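Small Film Packages: Storing, Opening and Resealing

Thin plastic packaging fails at the seams first. Most damage in a kitchen drawer comes from stacking packages flat, where the weight of the pile creases the film and the printed text rubs against the layer below. Store them on edge instead, in a narrow bin, with the printed panel facing forward.

Bin width matters. A bin 13 cm wide holds a single row without folding the corners. The Murano drawer insert has a divider at that spacing; the Dulotdale version is deeper and needs a strip of cardboard at the back to keep short packages upright.

Handle each package by its two flat faces, near the middle. Gripping the end seal bends it and can start a split that is hard to see.
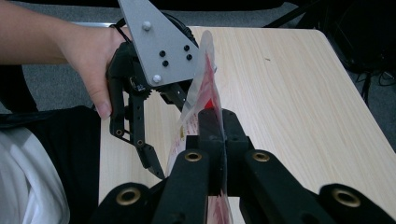 A thin plastic package held edge-on over a light wood-grain table.

To open, lay the package on a clear, level surface and cut parallel to the seal with scissors. Leave at least 32 mm of film above the contents – less than this and a clip has nothing to hold. Tearing by hand usually runs diagonally across the panel and removes the date or the directions.

To reseal:
Press the air out from the bottom upward.
Fold the open edge over twice, keeping the folds the same width.
Clip across the center of the fold.

Tape is suitable for dry goods only. It lifts from oily film within a day or two, and the residue collects crumbs.

Wipe the bin once a month. Check the corners for powder – a small amount usually means a pinhole in one of the packages near the back.

Filed under: Kitchen storage, Bristdale Home Notes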